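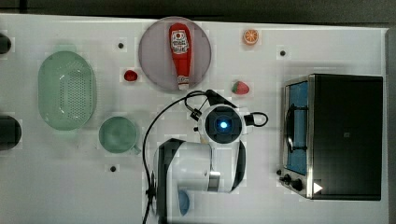 Figure 1. Kitchen items and toy foods on the white tabletop, with the plate and ketchup bottle near the top and the green colander and mug to the left.

Last updated: 28 July 2023

Clearing a Shared Table: Item Placement in the Elstead Teaching Kitchen
Project report submitted by Marcela Vávra and Radosław Zieliński
Supervisor: Wanda Kozłowski

1. Background

The project examined how students decide where kitchen items belong when a shared table is cleared. Work began in March and was limited to tableware, one condiment and toy foods, which do not spoil and may be handled repeatedly.

2. Method

Ten students took part. Each was asked to clear the table and to place every item in one of 6 marked storage areas. Items were laid out without regard to type - a bottle might rest across a plate, as in Figure 1, with a strawberry and an orange slice lying loose beside it. No time limit was set. A total of 161 placements were recorded on paper sheets and later checked by the second author.

3. Findings

Plates and mugs were placed consistently. The colander was not: seven students treated it as a container and gathered the small foods into it before moving anything else, while the others stored it separately. The ketchup bottle produced the most hesitation, as participants disagreed on whether it belonged with the foods or with the tableware.

4. Limitations

The storage areas were labeled by the authors, and two of the labels overlapped in meaning. The sheets did not record the order of placement in the first session.

This site uses cookies to remember your preferences. Accept | Decline

Contact the Elstead project office | © 2023 Elstead | Back to top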